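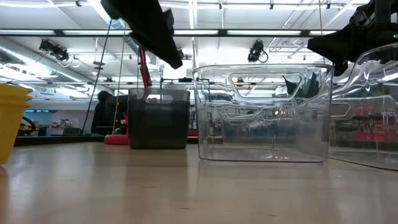

Clear bin in front, smoky gray one behind it.

How do I get old sticker residue off plastic storage bins without wrecking them?
Asked by Jolene Nepia, Oct 22, 2020

I bought a pile of secondhand bins from a shop in Pleltstead that was closing down. Good bins, cheap, and every single one has a price sticker on it that was apparently applied by someone with a grudge. The paper part comes off in shreds and leaves a gray, gummy patch that collects cat hair.

So far I've tried hot water and dish soap (did nothing), my thumbnail (did something, to my thumbnail), and a dry scouring pad on one of the clear ones, which took off the glue and also the clear. There is now a foggy oval on the front that I will be looking at for the rest of my life.

Some are see-through and some are solid colors, if that matters. My sister says nail polish remover. My sister also once cleaned a TV with oven spray. What do I use?

3 answers

Emese Gál
Accepted answer

Cooking oil. Any kind, the cheaper the better. Don't waste the good stuff on a bin.

Peel off whatever paper will come, then put a few drops of oil on a folded paper towel, lay it over the gummy spot and go away for half an hour. People skip the going away part and then complain it doesn't work. When you come back, push the goo off with the edge of an old loyalty card, wipe, and wash the whole bin with dish soap and warm water to get rid of the oil. If there's a ghost left behind, do it again.

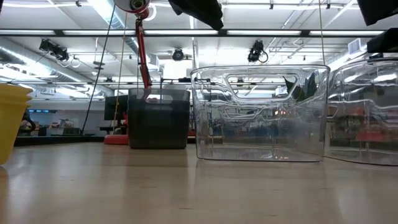

For the really baked-on ones, mix the oil with baking soda until it's like toothpaste and rub it in with your fingers. I'd only do that on the solid colors. Baking soda is mild but it's still a grit, and on clear plastic you may end up with a second foggy oval to keep the first one company.

Please don't use nail polish remover. If it has acetone in it, it can cloud or soften a lot of plastics, and the clear ones are usually the first to go. Rubbing alcohol is gentler, but even then I'd try it on the bottom and wait a bit before going near the front. Turn the bin over and look for the little triangle with a number in it. A 5 is polypropylene, which puts up with most things. A 6 or a 7 I'd keep to oil and soap.

As for the scratched one, a plastic polish might bring it back some. Or turn it so that side faces the wall. I have an entire kitchen arranged on this principle.

Ingvar Blöndal

Hair dryer. Low heat, keep it moving, peel slowly from one corner. Works best if the paper is still on, so too late for some of yours I guess. Don't park it in one place or you will have a bin with a dent in it. Ask me how I know — or ask my wife, she tells it better.

Bjartur Bisgaard

just put a new label over the old one. done this with all mine since April and they look fine

Comment from Jolene Nepia: Oil worked!! Two rounds on the worst one. The kitchen smells faintly of salad but I have clean bins. Bjartur, I respect you and I will not be doing that.

Comment from Abdelkrim Soliman: Seconding the wash at the end. I skipped it and everything I'd put in the bin came out slightly greasy, including my tax papers.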